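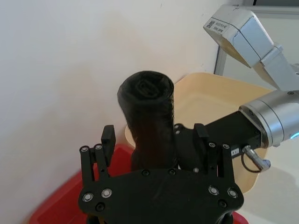 3.2 Collecting Demonstrations for the Trash Bag Task

Figure 3. Wrist camera view from the Yeoman station. A rolled black trash bag stands upright between the two fingers, with the gripper of a second arm behind it.

We are very fond of this task, and it taught us more than any other in the Zondero set. A roll of bags looks like an easy thing to hold. Then the plastic film wrinkles under the fingertips, the shiny surface throws back light, and a black object has to be told apart from black fingers (Figure 3). A policy that handles all of this has learned something useful about contact – and we wanted plenty of examples of it.

Each example was recorded by an operator who drove 2 arms at once through the Rendorent control software. We saved joint positions, gripper openings, and the wrist camera streams, all on one clock. The operator was free to choose which arm picked up the roll. Early on we had asked for the left arm every time, and the policies trained on that data froze whenever the roll started out on the other side. Dropping the rule gave us messier recordings and much better policies!

The Codovport release contains 360 demonstrations of this task. Of these, 300 are used for training and the rest are held out. The roll's starting position was changed between takes, and so were the trays and containers near it. We kept takes in which the operator fumbled and then recovered, as long as the roll ended up in a firm grip. These recoveries are short, often just a small opening of the fingers and a second try, but they show the policy a way back from states that a perfect take never visits.

The wrist view deserves a special mention. From this close, the wrinkles in the film and the spiral at the end of the roll show up clearly, and both give the model hints about how the roll is turned. We trained 5 policies with the wrist view and 5 without it, using the same demonstrations each time. Section 4.1 compares them, and we were delighted by how steady the gap was from one training run to the next.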